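Célula de dois braços Dundik - Guia de instalação e manutenção
Secção 6. Verificação das garras e das câmaras antes do primeiro ciclo

Revisto por Vaughn Mahmoud, 3 de fevereiro de 2022

Chegou a parte de que mais gostamos! Os braços estão aparafusados, o controlador Celero já arranca sem alarmes e falta pôr as garras a trabalhar com fio fino. É um prazer ver uma garra segurar um cabo de aço entrançado sem o esmagar, e com um pouco de paciência lá chegará também a sua célula.

Antes de começar, tenha à mão a chave sextavada fornecida, um pano que não largue pelo, o apalpa-folgas e a folha de registo 113.

CUIDADO: Mantenha a paragem de emergência ao alcance da mão durante toda a secção. Os dedos fecham com força suficiente para magoar, mesmo em modo de ajuste.

6.1 Posição da câmara fixa

1. No painel do Celero, escolha Ajuste > Câmaras e abra a imagem ao vivo da câmara fixa.

2. Verifique se a junta vertical do fundo aparece nítida e a direito. É a nossa referência preferida, porque atravessa a imagem de cima a baixo e qualquer inclinação do suporte salta logo à vista.

3. Se a junta aparecer inclinada, desaperte o parafuso do suporte um quarto de volta, corrija e volte a apertar. Faça-o devagar - um toque chega quase sempre.
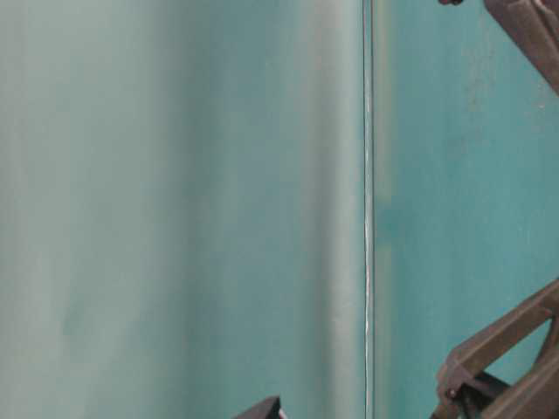
Figura 6-1. Vista da câmara fixa. A junta vertical serve de referência; o mecanismo da garra entra pelo canto inferior direito.

4. Não perca tempo a tentar focar a superfície clara do lado esquerdo. O foco regula-se para a junta e para o painel à direita dela.

5. Guarde a posição com o nome REF-42. O programa de verificação procura exatamente este nome, com hífen e maiúsculas.

Nota: Pequenas marcas na pintura do painel não afetam a verificação. Limpe o pó com o pano seco e deixe o resto como está. Solventes, nunca!

6.2 Aperto do fio

O fio de ensaio Vītola é fino e entrançado, e é aqui que a garra mostra o que vale. Monte o fio no suporte metálico antes de ligar a alimentação dos dedos.

1. Ponha o braço em modo de ajuste e a velocidade no mínimo.

2. Confirme que o fio está bem preso ao suporte. Puxe-o à mão, com suavidade; se deslizar, reaperte o parafuso de fixação.

3. Aproxime a garra por baixo do suporte até as pontas ficarem à altura do troço livre do fio. Use a câmara do punho para os últimos milímetros. A vista é tão próxima que se distinguem os cordões torcidos!

4. Feche os dedos com a força no nível 2 e espere pelo sinal sonoro. 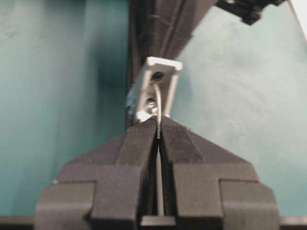

O fio deve entrar direito no ponto de aperto e continuar pela fenda entre os dedos. Uma ligeira curva acima das pontas é aceitável e até ajuda, pois dá folga ao conjunto quando o braço se move. Se a curva for acentuada, abra os dedos, suba a garra um pouco e repita o passo 4.

5. Com os dedos fechados, observe se as duas pontas se encontram à mesma altura. Um desnível obriga a repetir o alinhamento dos dedos, descrito na secção 4.

6. Anote o valor de força na folha de registo e avance para a abertura.

CUIDADO: Nunca corte o fio enquanto estiver preso entre os dedos. A ponta solta pode saltar.

6.3 Abertura e inspeção dos dedos

1. Segure o fio com um alicate de pontas e dê a ordem de abertura.

2. Recue o braço até a garra ficar afastada do suporte e com o fundo liso por trás. Os contornos dos dedos leem-se muito melhor assim.

3. Pare o braço, bloqueie o movimento no painel e observe as pontas na imagem da câmara fixa.

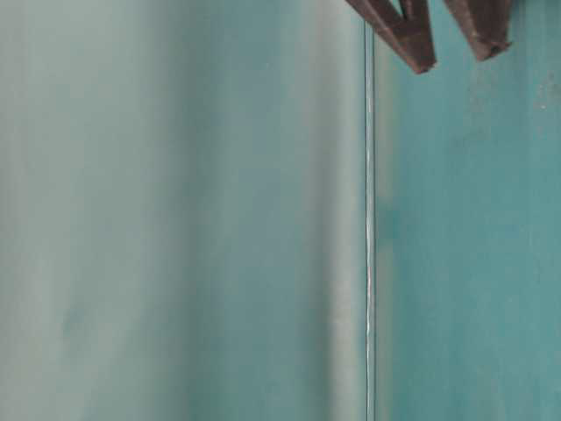 Procure rebarbas, lascas e arestas arredondadas. Algum desgaste nas arestas é normal e não impede o trabalho, mas uma lasca na face de aperto marca o fio e pede dedos novos. O jogo de substituição Brollidik traz os dois dedos e os respetivos parafusos - troque sempre o par completo.

4. Passe o pano pelas faces interiores. Restos de metal do fio alojam-se nos degraus dos dedos e convém retirá-los todos os dias.

5. Meça a folga na articulação com o apalpa-folgas e registe o valor.

6. Repita o fecho e a abertura sem fio, à velocidade mínima, com o ouvido atento. Uma garra bem montada faz um som curto e limpo. Se ouvir raspar, pare e verifique a articulação.

6.4 Afastamento dos braços

1. Retire as ferramentas da zona de trabalho e desbloqueie o movimento.

2. Execute o programa AFASTAR. Os segmentos devem ficar junto às margens da imagem da câmara fixa, com o centro do painel da direita desimpedido.

3. Compare o resultado com a figura seguinte. Não é preciso que as posições coincidam ao milímetro; interessa que a junta fique visível de cima a baixo.
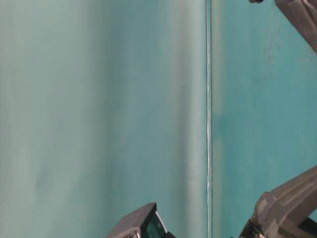
6.5 Contador de ciclos

1. Abra Manutenção > Contadores e reponha a zero o contador de ciclos da garra.

2. Introduza 2347 como limite de aviso. Ao chegar a este número, o painel pede uma nova inspeção segundo 6.3.

3. Feche a sessão de ajuste e guarde a folha de registo junto da célula. O primeiro ciclo automático começa na secção 7 - bom trabalho!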